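The hotel sent me a photograph of an actor eating a mango. He was on its beach, apparently, and had found the place "deeply restorative". I was invited to find it restorative too, at the full rate.

Celebrity travel is an odd sort of recommendation. Kayode Wike, the star in question, plays a detective in a series I quite like. I have no idea whether he can tell a good mattress from a bad one, or whether he paid for his. The release from the Rovell resort at Codthorpe didn't say. It gave 3,172 characters to his stay and one line to the ferry, which in August runs once a day.
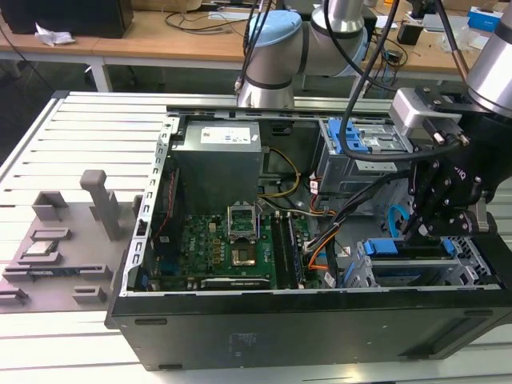 Resorts would answer that they're selling a mood, and that readers are grown-ups who know how it works. Maybe so. I still think a traveller is owed a look under the lid. Take the side off a desktop computer and you get a green board, a power supply and a tangle of yellow, black and orange wires, none of it pretty, and you can at least see what's fitted and what isn't. Take the side off a celebrity stay and I suspect you'd find a comped villa, a publicist's phone number and a staff roster rearranged for the week. I'd read that article. I'd probably even book.

Morfudd Gough, who handled bookings at a rival property for years, told me the calls start within an hour of a famous guest's post. People ask for the same room. They're told it's taken, and offered one behind the tennis courts.

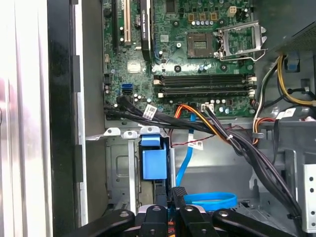

OPINION | TRAVEL

My other complaint is what it does to the towns. Codthorpe had a perfectly good fish restaurant before Wike ate there. Now it has his signature on the wall and a set menu at 100 dollars a head, drinks extra. The locals I spoke to had stopped going.

None of this is the actor's fault. He went on holiday, somebody took his picture, and I hope he enjoyed the mango. But if a hotel wants my money, it can tell me when the ferry leaves and what the cheapest room looks out on.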